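Kinditz: member signup forms for static sites

Kinditz puts a club's signup form, event list and dues page on a website that was never meant to have any of them. Paste one script tag into the page and it does the rest, or prints a complaint in the console.
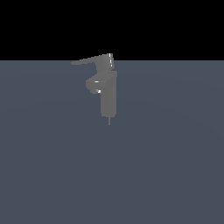
It was written for the Moreira rowing club, whose site is a folder of HTML files last redesigned when frames were still a going concern. Moving to a full hosting service was discussed at length and then discussed again.

What's in the package

signup: new members and renewals
events: a list with RSVP, no calendar grid (please stop asking)
dues: shows what a member owes, politely

Sample data

The demo folder holds 2,808 made-up member records. Of those, 1,871 are active and 937 have lapsed, a ratio many clubs will find flattering. Names are generated. Any resemblance to your former vice president is a coincidence.

Setup

Copy kinditz.js to your site, set the club ID in config.json, and add the script tag just before the end of the body. Test with the demo data before you point it at real people.

Known problems

Two signup forms on one page will fight, and the lower one wins.
The Presham theme turns every button beige. We have looked into it and it seems to be on purpose.
Imports from Clorneck stop at row 993. Split the file.

Maintained by Matilde Godinho. Bug reports are welcome, especially with the browser version included. Last updated September 11, 2022.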